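I have now sat through three sales calls about the same robot arm, and the price still comes with an asterisk.

Some background for newer readers. Our shop does small batch finishing and packing, 8 people in a rented bay, and Maricel Cabrera (who owns the place and signs the cheques) asked me to work out whether we should put money aside for an arm with a gripper next year. I said yes to the working out. I never said yes to the arm.

The first vendor, Druva, quotes by the month. The second, Parnero, will sell you the thing outright and then charge separately for fingers, cable covers and what they call commissioning, a word I have learned to ask about early. Both wanted to start us off in simulation. Parnero's line is that you test the jobs on a computer before you spend on hardware, and their man Saeed Mousavi was patient enough to send me what their software puts out so I could look it over at my kitchen table.
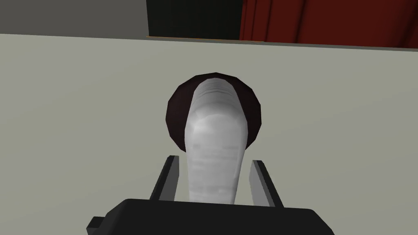
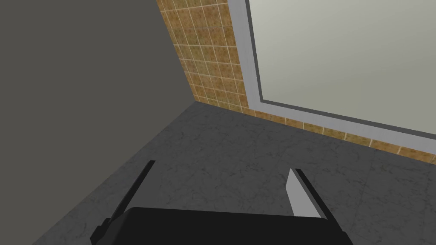

Both rendered, both from behind the open gripper.

My trouble is with how the hours get counted. The simulation package is 209 dollars a month per seat, and we'd want a seat for me and one for Ramil Macaraeg, who will be the one swearing at the arm if we ever buy it. Fine, I can budget for that. What I can't budget for is the stretch between a job going well on a screen and the same job going well on our bench, with our parts, under our lousy lights. I asked Saeed for a number. He gave me a paragraph.

Druva did give me a number, 700 dollars a day for an engineer on site, and then wouldn't say how many days. So I've put in a line with a question mark beside it and coloured it yellow.

Other things neither quote mentioned until I asked: a guard for the work area, someone's wages while they're being trained, spare finger pads, and where the old packing bench is supposed to go. Milagros Enriquez measured the bay twice and says we lose a shelf whichever way we turn it.

I'm not against the machines. Ramil's wrists are sore by the end of most shifts and I'd like them not to be. But I've watched a label printer eat a year's maintenance budget in this building, and it had a lot fewer moving parts.

Where I've landed for June: pay for one seat, one month, and have Ramil try our two dullest jobs in it. The arm itself stays off the budget until a vendor puts the on-site days in writing. Maricel wants it on one page, so I'm off to shrink the font.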